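Gripper fingertip drifts sideways when closing near a cable connector - pivot screws or calibration?
Asked in: Robot cells, maintenance and repair
Tags: gripper, linkage, backlash, disassembly

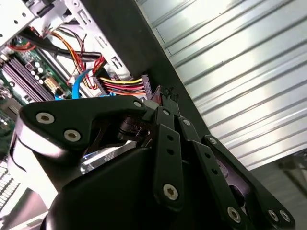
Setup

One arm, one parallel linkage gripper, wrist camera. The cell takes apart desktop computers for parts recovery. Station 2 handles the internal cables: the gripper goes in over the side rail of the open case, takes hold of a connector body and pulls it straight off. Jobs are sequenced in Mimamach, and the fixture plate is a Kollholm with the standard clamps. The gripper has black bar links with hex-socket screws at the wide ends and small pins toward the fingertips.

Problem

At the start of February the fingers began closing off center. With nothing between them the tips still meet, but the meeting point has moved toward the right finger. When they close on a connector, the left tip touches first and pushes the connector over before the right one arrives. Flat ribbon style cables are fine. The wide power connector is the bad one, and the job faults on grip force about one time in

Edit: cut that sentence off. It faults often enough that the operator now stands next to it.

What I have done so far

Re-ran the tool center point routine, twice. Same result both times.
Swapped the fingertip pads left to right. The offset did not move with them.
Lowered closing speed from 200 to the minimum. Fewer faults, same offset.
Checked the wrist flange bolts. All at torque.

Cycle counter reads 1676 since the last service. I can feel a little play in the right finger by hand, but I have no second gripper to compare it to. Is this a linkage job or am I missing a setting?

Answer 1 (accepted)

Linkage. A calibration error moves both tips together. Yours move relative to the palm center, and the pad swap already ruled out the pads.

On this type of gripper each finger is carried by an inner bar and an outer link. The large screws at the base are the pivots, and they clamp a bushing. If one of them backs out by a fraction of a turn, that finger lags under load and catches up when the load is gone. With no load the tips will still touch, so a check in free air tells you very little.

Do it in this order:

1. Jog the arm out of the case and up to the service position. Do not work on the fingers while they are down between the rail and the cables. A dropped screw on a motherboard will cost you an hour.
2. Open the gripper fully, then cut power to it. Confirm that it is dead at the controller and not only at the pendant.
3. Put a witness mark across every screw head and the link under it, paint pen, both sides.
4. Hold the palm and rock each fingertip in the closing direction. Then rock it across that direction. Play in the closing direction is pivot wear or a loose screw. Play across it is usually the small pin near the tip.
5. Back out the pivot screws one at a time. Clean the thread, look at the bushing, refit with a small drop of medium threadlocker. Never have two out on the same finger or the links shift and you will fight to line them up again.
6. Torque to the value in the service sheet for your model. I am not going to give a number without knowing the model.
7. Let the threadlocker cure for the full time on the bottle, then power up and home the gripper before any move.
8. Close on a gauge block held loosely in a soft vise. If the block slides to one side, you still have an offset.

If a bushing is oval, replace both bushings on that finger. Replacing one moves the wear to the other.

After that, redo the tool center point. The two results you have now were taken with a loose finger and should be thrown out.

Comment from the asker: Step 4 found it. Play was in the closing direction, right finger, outer link. One of the two screws at its base turned with almost no effort. Bushing looked round. Refitted, homed, gauge block stays put. Will run a full shift before I call it closed.

Comment: Put the witness marks on your weekly sheet. A line that no longer meets is quicker to spot than a fault log.

Answer 2

Agree with the above, one addition. Look at the approach path as well. If the outer link brushes the case edge on the way in, the screw head gets a sideways knock every cycle and it will come loose again, threadlocker or no threadlocker. We had this with a Fekete gripper on a similar job. We raised the entry point by 8 mm and rotated the wrist so the narrow side of the links faced the rail. In Mimamach you can set that as a via point ahead of the grasp. Check the link for shiny spots where the black finish has been rubbed.

Also keep loose wires out of the linkage. Ours picked up a thin one between two bars and it felt exactly like a tight pivot.

Answer 3

Had the same thing, it was the firmware. Update it. We run Jamier controllers and went back one version and it was ok after.

Comment: Update or go back? And a firmware fault would not leave play you can feel by hand with the power off.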